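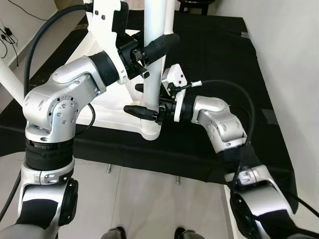

Trirken two-arm pole handling kit: grip release fault and replacement finger set

Home Products Arms and grippers Spares Service notices Contact

Product code: TK-656
Status: on sale, with a service notice in force
Notice last changed: 2020-12-31

The Trirken kit is a pair of grippers with brackets, cables and control software, sold for two-arm work on upright poles, tubes and stands. One gripper takes the pole high up and the other holds it near the base. It is used for putting stands together, holding a pole while its collar is done up, and moving light uprights a short way across a bench.

This page covers the kit as it is now sold and the fault we found in the earlier version. If you bought yours before the date above, please read the notice before you use it again.

Service notice: lower gripper letting go under side load

In July a customer, Bodley, told us that the lower gripper had let go of a pole during a normal assembly run. The upper gripper kept hold. With no grip at the base, the pole swung out from the bottom and the stand under it tipped over. The operator was standing outside the marked area and was not hurt. The stand was damaged and had to be scrapped.

Bodley stopped work and sent us the gripper along with the log from the controller. We had the same result on our own bench after 380 cycles, using a smooth pole and a side load well within the stated limit. We then stopped sending out the kit until the cause was known.

What went wrong

There were two causes, and it took both of them together to make the gripper open.

The first was the rubber covering on the fingers. On a glossy surface the old covering polished itself with use. It looked sound, and it passed the visual check in the manual, but its hold on a smooth pole had dropped a good deal. On a rough or painted pole the change was too small to matter.

The second was in the software. When the pole began to slip, the lower gripper read the movement as contact with something in its way. It did what it is meant to do on contact, which is to ease off. The slip got worse and the gripper opened fully. The upper gripper was not told that this had happened, and the arm carried on with its move.

Seung-woo Yeon, who runs our test bench, found the second cause by comparing the two motor current traces. The contact alarm was raised after the slip had started. We had first put the fault down to a loose connector on the gripper cable and asked Bodley to change the cable. That was wrong, and the new cable made no difference.

Which kits are affected

All kits with software below version 8 are affected. The finger set does not matter for this – a kit with new fingers and old software can still let go. You can read the version on the start screen of the controller.

Kits bought through Resex carry a different label but are the same product, and this notice applies to them too. The single-arm Jang kit uses another gripper and is not affected.

What to do

1. Stop using the kit on smooth poles until the steps below are finished.

2. Support the pole by hand or with a clamp, then open the grippers from the controller. Do not cut the power first. With the power off, the arms may sag and push the pole sideways.

3. Install software version 8. Restart the controller and check the version again on the start screen.

4. Fit the replacement fingers to both grippers, even if only one shows wear. Fit them dry. Grease, polish or spray cleaner on the rubber will spoil the grip.

5. Check that each cable hangs clear of the wrist through the full move. A cable that catches can pull on the gripper and set off the contact alarm.

6. Run the slip test from the service menu with a bare pole. The test closes both grippers and applies a small twist with each arm in turn. The controller shows a pass or a fail for each side.

7. If either side fails, clean the pole with a dry cloth and run the test once more. After a second fail, stop and get in touch with us.

What has changed in version 8

If one gripper detects slip, it now tightens by one step and both arms stop. If the slip carries on, the alarm sounds and both grippers stay closed until someone clears the alarm at the controller. The contact response still works as before while the arms are moving towards the pole. Once both grippers are closed, it is switched off.

This does mean that the arms will no longer give way if a person pushes on a gripper while it is holding something. Keep hands and faces out of the working area during the hold, and keep the stop button within reach. The guarding advice in chapter 2 of the manual has been rewritten to cover this. Please print the new chapter and put it with the old manual, or replace the manual altogether.

Bodley has been running the new software and fingers on its own bench since the trial version was ready. It has had two slip alarms in that time. Both came from poles with packing film left on them, and in both cases the grippers stayed closed.

Replacement finger set

The set holds enough fingers for both grippers, with new screws. The covering is a softer rubber that keeps its hold on glossy plastic. It wears faster than the old one on rough surfaces, so users who handle only painted or textured poles may find they change fingers more often. We do not supply the old covering any longer.

Use the screws in the set. The old ones are slightly shorter and will not seat properly.

Price and delivery

The finger set and software are free for any kit covered by this notice. Send us the serial number from the underside of the controller and a delivery address. Resex customers can write to us or to Resex, and the parts are the same either way. Please do not send grippers back unless we ask for them.

New kits are supplied with version 8 and the new fingers already fitted. They still need the slip test before first use.

Known limits

The kit is not for lifting a loaded stand by its pole. It is not for use on wet poles, or on poles that taper between the two grip points. The slip test checks the grip only at the place where the pole is held, so run it again if you change the grip height.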